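Odside Tabletop Objects

Data card and usage notes, release of February 2023

Summary

Odside Tabletop Objects is a catalog of 300 small household and workshop items kept in the Ernau store room, with pictures of the items on a table. Each item has one row in the catalog file and one folder of pictures. The set is meant for work on object naming, printed text on objects, and matching the same item across different positions. It is not a product database and carries no prices or stock levels.

What is in the set

Items are sorted into 6 groups: blocks and bars, cases and boxes, containers, hand tools, kitchen items, and leftovers. The last group holds anything that did not fit elsewhere, mostly loose caps, clips and brackets. An item belongs to one group only. Where two groups would both make sense, the outer shape decides. A flat rectangular box with a lid goes under cases even if it was sold as a tool kit.

Of the full list, 224 items have printed or molded text somewhere on the surface. The rest are plain. Text was copied into the catalog by hand, letter for letter, in the case used on the item. Words were not corrected, translated or matched to a maker. If only part of a word can be read in a given picture, the picture-level field holds the readable part and the item-level field holds the full word.

Setting

The table has a white top and stands in front of a white tiled wall. The same table was used throughout. Items were placed by hand before each session, lying flat where the shape allowed it, and were not lined up with the table edges. Some positions are diagonal, and some leave part of an item outside the view.

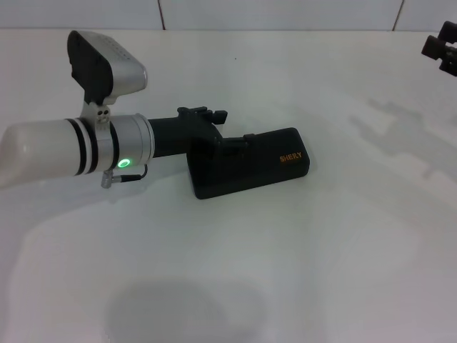

Dark items on the white top are the hardest part of the set. Black surfaces lose their edges first, and a soft shadow directly under an item can be mistaken for part of its outline. Outlines in the catalog follow the item and leave the shadow out. Raised steps and rounded corners belong to the outline. Small colored print on a black face is kept as text even when it takes up very little of the surface.

Catalog fields

item_id: number, stable across releases
group: one of the groups listed under What is in the set
main_color: one plain color word, no shades
shape: one plain shape word (block, bar, tube, disc, box, other)
item_text: full text on the item, blank if none
picture_text: text readable in that picture, blank if none
outline_file: path to the outline
notes: free text, often blank

Color words were limited on purpose. "Gray" covers silver and dark gray alike. Users who need finer color should measure it from the pictures -- the catalog will not help.

Splits

The file niko.txt lists the items used for training. The file hakim.txt lists the held-out items. The two lists do not share items, but they do share the table and the wall, so a method that learns the background will look better than it is. A further 40 items are marked "check" in the notes field. Their outlines were drawn by one annotator only and should be left out of any reported score.

Known problems

Several items in the containers group have lost their labels since they were listed. Their item_text still gives the original wording. Two items in hand tools are near duplicates and differ only in length. Glossy surfaces have bright patches that the outline tool sometimes cut out as holes; most were fixed in July, but not all.

Item numbers missing from the sequence were withdrawn and will not be used again. Corrections should give the item_id, the picture file and the field to be changed.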